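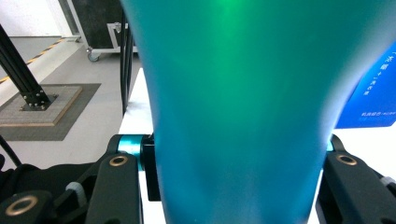
Home | Kitchen | Laundry | Workshop | Ask Leralmont

Getting Stains Off Painted Walls Without Making a Bigger Stain

Every wall has a mark on it that you stopped seeing in July and that your mother-in-law will see from the driveway. Most of them come off. The trouble is that people go at them with whatever is under the sink, and end up with a clean, shiny circle that looks worse than the original smudge.

Start dry. A soft brush or an old T-shirt takes off dust that would otherwise turn to mud. Then try plain warm water on a wrung-out cloth, working from the bottom up so drips don't run down through the dirt and leave tracks. If that does nothing, add a drop of dish soap. One drop. The squeeze most of us use for lasagna pans will leave a film that collects dirt faster than the bare wall did.

Flat paint is the fussy one. It burnishes if you so much as lean on it, so dab and stop early. Satin and semi-gloss will put up with some rubbing.
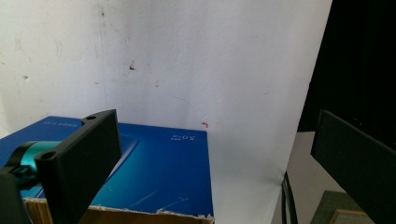

Grease needs a little more patience. Hold a damp, soapy cloth against the spot for a couple of minutes, then wipe and rinse. Cornstarch paste works on fresh splatters – leave it until it dries, then brush it off over newspaper, or over the dog if he's already there.

Crayon comes up with a bit of baking soda on a damp sponge. Melamine sponges work too, but they are sandpaper with good manners. Try one behind the couch first.

For old marks in plaster that has to be repainted anyway, I use 320 grit on a block and a very light hand. I once grabbed 600 by mistake and polished the stain for 37 minutes. It had never looked better.

If a brown spot keeps bleeding through new paint, quit adding coats. Find out whether something is leaking, let the wall dry out, then put on 2 coats of stain-blocking primer.

Share this tip (37) | Comments (2)

More from Workshop
Why Your Caulk Looks Like That
Drawers That Stick in August
Storing Half a Can of Paint
Saving a Stiff Paintbrush, Maybe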